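Week two of collecting, upstairs

We moved the collection upstairs in November, to the open floor by the railing. Downstairs we had a table against a wall and the same wall behind every take. Maite Campos looked through the first batch and said the policy would learn the wall. She was right, so up we went.

The setup is the same as before. One person wears the head camera and holds a gripper in each hand, and each gripper has its own small camera on top. There is no robot arm involved at this stage. You do the task with the grippers as if they were your hands, put things down, say "end," and start over. Lieven Maes runs the laptop and marks each take as keep or drop.

Before every block we do what we call the look-around. You stand still, bring one gripper across in front of the other so that its marker is visible, hold it there, then swap. Then you turn slowly in place. The look-around is what the software uses to work out where the two grippers are relative to each other, and it also gives it plenty of ceiling and railing to lock on to. Skip it and the whole block may be useless. I know this because I skipped it, and we lost a morning. 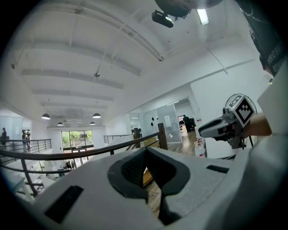
One gripper as the other one's camera gets it, marker upright at the back, with the upper floor behind.

The lens is very wide, so people walking by end up in the takes. At first I asked everyone to keep clear. Maximiliano Urquijo told me to stop doing that, as the kitchens and shops we want this to work in will have people in them. Now we let them walk. Faces get blurred before anything leaves the building, and anyone who doesn't want to be recorded can ask us to pause.

Our target for this round is 1000 kept takes across all the tasks. The bin task alone needs 300. As of last night the drive holds 3173 files, but that includes the drops, the look-arounds and all of the old downstairs material, so the number doesn't tell you much. I'm going to split them into separate folders this week. I should have done it at the start.

What gets a take dropped, mostly:

Going too fast. You get used to the grippers and start throwing things into the bin. The images smear and the fingers close before the object is between them.

Fixing a mistake halfway without finishing the motion. If you miss the grasp and try again cleanly, we keep it. Hugo Vallejo wants more of those. If you miss, stop, laugh and look at Lieven, we don't.

Turning away. If both grippers point at blank ceiling for long, tracking drifts and the path comes out with a jump in it.

My forearms are sore after an hour, so we switch people at the hour now. Different people also move differently, and I think we want that. Hugo is slow and very straight. I go in from the side without noticing.

Next is the folding task, with cloths this time. I'll post the first training run when we have one.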